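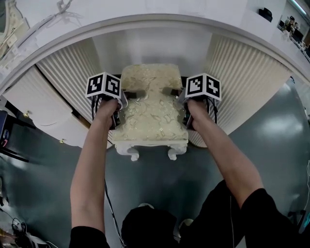 Reupholstering notes, since a few of you asked what I pay for fabric. I buy remnants from Gidel. Most are under a yard and a half, enough for a footstool or a small seat.

Check the rub count before you order. The one I got in July was fine for a bedroom and too thin for the den.

Staples: 3/8 inch. Start at the middle of each side and work out to the corners.

Batting goes over the foam. I skipped it once and the edges showed.

Shipping from Gidel is free over $52. Next order goes in this week, mostly plain linen.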